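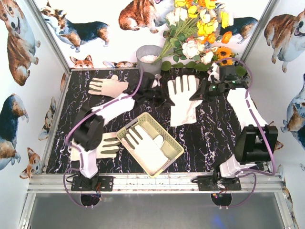 Gloves on a black marble-patterned tabletop, with corgi wallpaper behind.

Zeldale bus depot glove giveaway is back, and it's bigger

If you lost a glove on the bus this winter, Tuesday is your day. The Zeldale depot is opening up its lost and found again, and I stopped by for a look before the doors open to everybody else. I have never seen so many gloves in my life.

The total this time is 1,842. That's everything turned in on the Fultatgate and Wurnis lines since last January, and it doesn't include scarves (those went to the church sale in the fall) or the umbrellas, which I'm told are a whole other headache. Of those gloves, 208 are in matched pairs. The rest are singles, and yes, I asked, there are more lefts than rights. Heledd Beddoe at the depot figures people pull off the right one to get at their phone or their pass and then hang on to it because it's already in their hand. I tried to argue with her and then remembered which glove I'm missing.

So how does it work? You come to the side entrance on Pretorius Street, the one by the bike racks, any time from 10 a.m. until they close up at 4. If you're looking for your own glove, tell the person at the door the color and which bus you were on, and they'll point you to the right bins. They're sorted by line first and then by color, with kids' mittens off by themselves. You don't need a claim ticket and you don't need ID. Last year they wanted you to fill out a form and the line went clear out to the sidewalk, so thank goodness that's gone!

After 2 p.m. it's open season. Whatever hasn't been claimed by then is free to anybody, pairs or singles, and you can mix and match all you want. Arwel Lougher has ridden the Wurnis line for years and he showed up in one brown glove and one green one, both from last winter's giveaway. "They're warm," he told me. "My wife won't walk next to me, but they're warm."

A few people have asked me about the leather ones. There are some really nice leather gloves in there, and the depot does hold those back a little longer. If you think one is yours, bring the other one with you and they'll match it up on the spot. You can also email a photo of it if you can't get there on a weekday, and Heledd says they'll put it aside for you until the end of the month.

Anything left over goes to Hannelore Strebel's knitting class at the Fultatgate library. They wash the wool ones, unravel what they can and turn the yarn into hats for the elementary school. They're hoping to get to 500 hats before next winter, and I saw a bag of finished ones that I would happily have worn home, especially a striped one with earflaps. The class meets in the evening and has room for more people. You don't have to know how to knit, but you do have to be okay with picking apart somebody's old mitten for an hour while you talk.

Now, not everybody is thrilled. Zodwa Mokoena, who runs the coffee place across from the depot, says last year's crowd blocked her front door most of the morning. She'd like to see the line run the other way, toward the parking lot, and the depot says it will put out cones. She's also doing half-price hot chocolate for anybody who comes in wearing two gloves that don't match, so I'd say she's being a pretty good sport about it.

Parking is going to be tight because they're still working on the drain on Pretorius Street. Take the bus if you can. The Wurnis line lets you off right in front and the Fultatgate one is a short walk from the corner.

I didn't find mine, by the way. It's gray with a hole in the thumb, and if you see it on Tuesday, please leave it at the door with my name on it.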